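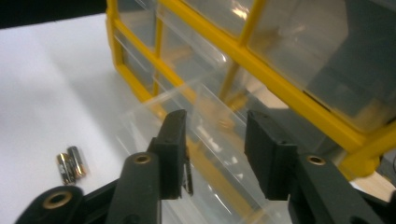

Small Drawers, Small Parts

The hardware store in Ostusville sells screws by the pound, and for years that was how most people in town kept them. They went into coffee cans and jam jars, and when a hinge came loose in February the whole can got dumped on the kitchen table.

Parts organizers are the usual fix. The idea is old and the product hasn't changed much: a frame, a grid of small drawers, and clear fronts so you can see what you have before you pull. The one on our white tabletop has a bright yellow frame, with small drawers in rows and at least one larger section. We spent a month with it and with two others, a Kurek and a Drorel, to see what matters when you use one every day.

Clear fronts

Frosted plastic hides scratches, but it also hides the difference between a wood screw and a drywall screw. Under an overhead light you get glare as well. We ended up labeling every drawer, even the clear ones. Put the label low on the front and leave the top open to look through.

A drawer that is clear on the sides is better still. Pull it partway and you can check the back without tipping anything out.

Stops and lips

Check for a stop at the back of the drawer. The Kurek has one. The Drorel doesn't, and we picked washers out of the carpet for an evening. If you like to carry a drawer over to the job, look for a stop you can lift past -- some are molded so tight that you have to fight them.

A lip along the front gives your finger something to catch. It sounds minor until you have glue on your hands.

How many drawers

The Ladar catalog lists a cabinet with 38 drawers, and that is enough for most homes. A hobby workshop may want more. One reader wrote to say he had sorted 3000 resistors by value and ran out of room before he ran out of resistors.

Leave a few drawers empty when you set up. You will need them for picture hooks, fuses and the odd key that fits nothing in the house. Heavy items such as lag bolts go in the bottom row, and a cabinet that sits on a table should be screwed to the wall behind it once it is full.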